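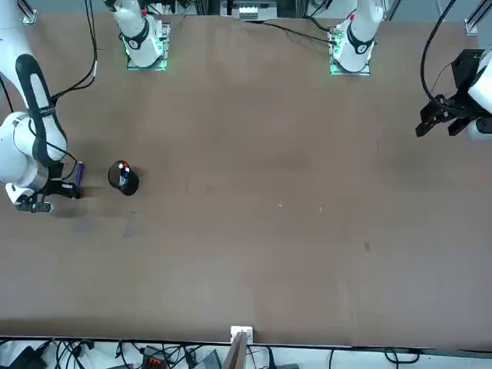
3.2 Marker annotations on the Skindbridge survey sheets

The Skindbridge drainage survey consists of 151 printed base sheets on which field staff entered culverts, ditches and outfalls by hand. Most entries are in pencil or ballpoint. The remainder are in felt-tip marker, and it is these that present the main difficulty for transcription. Marker strokes are wide relative to the printed linework, they obscure contour figures, and on the thinner paper stock they pass through to the reverse, where they can be mistaken for entries on that side.

Color was intended to carry meaning. The instructions issued to field staff assigned blue to open channels, purple to channels that had been piped, and black to structures. In practice the distinction between blue and purple is unreliable. On sheets stored in the flat drawers the two remain separable by eye under diffuse daylight. On sheets kept rolled, the outer turns have faded, and purple strokes have shifted toward a grayish blue that overlaps the range measured for blue on the inner turns of the same roll. Strokes that cross a fold show both states within a short distance.

We therefore treated color as supporting evidence only. A stroke was classed as piped when its color was consistent with purple and at least one other indicator was present, such as a straight alignment between two marked structures or a written diameter. Strokes meeting only the color condition were recorded as undetermined. This rule was applied to all sheets, including those in good condition, so that the classes would be comparable across the set.

Figure 2. Blue marker, held at an angle.

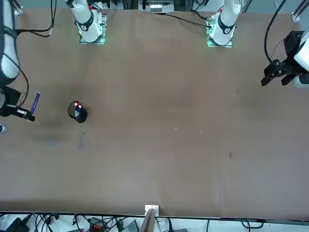

Wing-yan Lai

Stroke width was considered as a second means of separating entries by writer. A chisel or bullet tip produces a line whose width depends on the angle at which the pen is held, the pressure applied and the wear of the tip, and these vary within a single working day. Widths were sampled at three points along each stroke, excluding the ends, where ink pools. The spread within strokes was nearly as large as the spread between sheets. Width was not used further.

Bleed-through was handled separately. Both sides of each sheet were scanned, the reverse was mirrored, and the two were aligned on the printed corner ticks. A mark on the reverse was discarded if it fell within the outline of a mark on the front and was lighter along its whole length. Nineteen sheets had no usable ticks and were aligned by hand using the margin rule. On 2 of these the paper had stretched unevenly, and the reverse was transcribed from the original.

All transcription was carried out in Relska by one reader and checked by a second, Cheuk-hei Peng, who had no access to the first reader's color classes. Disagreements were concentrated on the rolled sheets and mostly concerned short strokes near field boundaries, where a ditch and a hedge line may run side by side. They were resolved against the original where possible and otherwise left as undetermined. The effect of the undetermined class on total channel length is taken up in Section 4.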